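Why Does the Same Note Sound Different on a Flute and a Fiddle?

4 min read

Play a note on a flute. Now get a friend to play the very same note on a fiddle. (If your friend has only just started the fiddle, stand a little farther away.) It's the same note, so why can you tell them apart with your eyes shut?

The answer has a fancy name: timbre. You say it "TAM-ber," even though it is spelled as if it should rhyme with "limber." Grown-ups did this. Nobody has apologized.

First, sound is wobbling. When a string wobbles, it pushes the air, the air pushes more air, and in the end the air pushes your eardrum. Fast wobbles make high notes and slow wobbles make low ones.

But a string is bad at doing one thing at a time. While the whole string wobbles, its two halves are also wobbling, twice as fast. So are its three thirds, and its four quarters, and so on up. Each of these makes its own quieter, higher sound, called an overtone. You hear them all mashed together and your brain says, "Ah, one note." Your brain likes to keep things simple.

Say the main wobble happens 135 times a second. The next overtone up is 270 wobbles a second, then 405. You can keep adding 135 until you get bored, or until a bat is the only one still listening.

Every instrument mixes its overtones differently. A flute has a few weak ones, so it sounds smooth. A fiddle has heaps of strong ones, so it sounds rich, or scratchy, depending on who is holding it. Think of soup. Two soups can both be tomato, and you'd still know which one your uncle made. 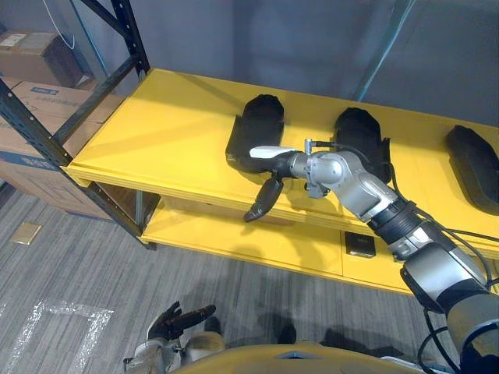
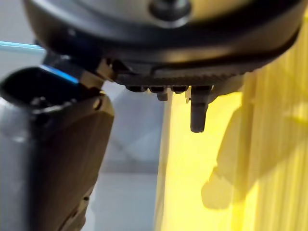
The start of a note matters too. A piano note begins with a thump and then fades. A flute note begins with a puff of breath. If you record a piano and chop off the thump, people get surprisingly bad at guessing what it is. Try it on your music teacher.

You can also try this with no instrument at all. Sing one long note and change slowly from "ooo" to "eee." The note stays put, but the sound gets brighter. Your mouth is changing shape and letting different overtones through. Do it for up to 7 minutes, or until someone in the next room asks you to stop.

Written by Vibeke Stougaard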